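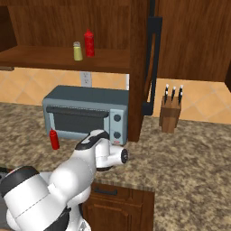
A white robot arm reaches over the worktop towards a toaster oven in a simulated kitchen.

Makora has opened a set of 500 kitchen demonstrations recorded in simulation, in which a person steers a robot arm by remote control through everyday jobs. The recordings went online in April under the name Oron.

Each operator holds a hand controller and watches the arm on a screen. When the hand moves, the arm follows, and its joint positions are saved along with the view from the simulated camera. The tasks include opening the toaster oven, turning its knobs and moving bottles between the shelf and the counter.

Of the 500 recordings, 369 end with the task done. Makora has kept the others in the download and marked them as failed, so that users can decide whether to train on them. The work was shared between 24 operators, most of whom had not driven a robot before. They were given 2 hours of practice first.

Pesard, which wrote the control software, said the oven door was the hardest part to teach. Operators tended to pull straight back on the handle, and the grip slipped as the door swung down. Later sessions used a slower arm speed for that task.

A second set, recorded by guiding a real arm by hand, is being prepared at Makora's workshop in Majali. The company has not said when it will be released.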